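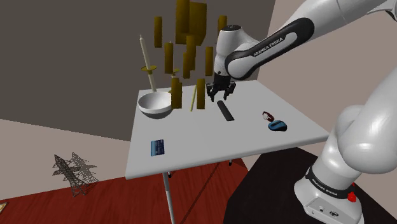
June 2010, Zullitstead workshop

Second go at the indigo vat, and I'm feeling a good deal more hopeful than I was last time (Montri, you were right about the lime, I'll say it here so it's in writing). Stock made up with 135 g of indigo, ground with warm water in the old mortar until my wrist complained. Fructose in after that, then the lime a spoonful at a time. Left it under a lid and went to do the invoices, which took far longer than the vat did.

By mid-afternoon there was a lovely coppery skin on top and the liquor underneath had gone that murky yellow-green. Dipped the Wattanapong cotton first, five dips, with a good airing between each. Colour is deep and quite even apart from one corner where I let it touch the bottom and stir up the sludge. My own silly fault!

The Ikham linen is another story. Seven dips and it's still a washed-out denim sort of blue. Waraporn reckons there's a finish on it that our scour isn't shifting, and she has offered to boil a piece with extra soda ash at her place. Left her two metres on the shelf by the door.

To do: rinse everything again, feed the vat, label the jars properly. Also need to ring Flolum about the invoice for $1,749, as I'm sure we sent back the second drum in October and they've charged us for it anyway.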